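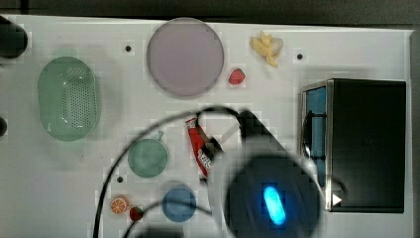
Figure 4. Oval colander and round plate on a white tabletop.

4. Setting Up the Prosska Folding Table

Read this section through before you unpack the legs. Assembly takes about 45 minutes for one person. A second person is needed for step 6.

Before you start

Lay the carton flat on a rug or blanket and cut the straps. Do not run a knife along the center seam, as the tabletop sits directly under it. Check the parts against the packing slip. If anything is missing, contact Clustau parts service before going further.

Assembly

1. Place the tabletop face down on the blanket.

2. Set the two leg frames in the brackets. The frame marked L goes on the side with the serial label.

3. Start all bolts by hand. Do not tighten any of them yet.

4. Fit the cross brace between the frames, with the slotted end toward the serial label.

5. Tighten the bolts with the Meng hex key, working from corner to opposite corner. Stop when the washer no longer turns.

6. With a person at each end, turn the table onto its side, then onto its feet. Lift by the apron -- never by the leg frames.

7. Push both locking bars down until they click.

8. Turn the leveling feet until the table no longer rocks.

NOTE: The Remow extension leaf is sold separately and uses its own brackets. See section 7.

CAUTION: Keep fingers clear of the hinge when folding. Both locking bars must be released first.

CAUTION: The top is rated for 28 kg, spread evenly. Do not sit or stand on it.

Care of the surface

Wipe with a damp cloth and mild dish soap, then dry. Let colanders and rinsed produce drain in the sink before setting them down. Water left standing along the rim can work its way under the edge strip. Use a trivet under anything from the stove or oven.

Check the bolts again after the first month of use, and each January after that. A loose bolt usually shows up as a creak at the brace end.

To store the table, fold it as described in section 5 and stand it on its long edge in a dry room.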